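We got to Makside a little before 10 in the morning, after a slow drive from Reltodcombe with one wrong turn and one very good bakery. The open day runs every November, and I had been meaning to go for years (my sister-in-law went once and still talks about the soup). Parking was easy, and they hand you a paper map at the door, which I folded wrong right away and never got flat again.

The building has 4 halls, and we started with groceries, mostly because it was warm in there. The Nông stand was giving out little cups of ginger tea and I went back twice, maybe three times — I'm not telling!

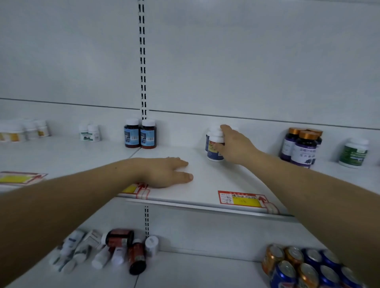
Pleden has the health and wellness corner, over on the far side past the coats. I take vitamin D all winter, so I wanted a proper look, and the lady there was happy to let me take my time over it. The shelves are plain white metal and nothing is crammed in, so you can reach right to the back for a bottle without knocking its neighbors over. I liked the two dark amber bottles with the light blue labels, which reminded me of my grandmother's medicine cabinet. Some of the other labels are in Chinese, and I wish I could read them.

We had lunch upstairs and stayed until 4. The soup is still good. Bring cash for the coat check, and wear flat shoes.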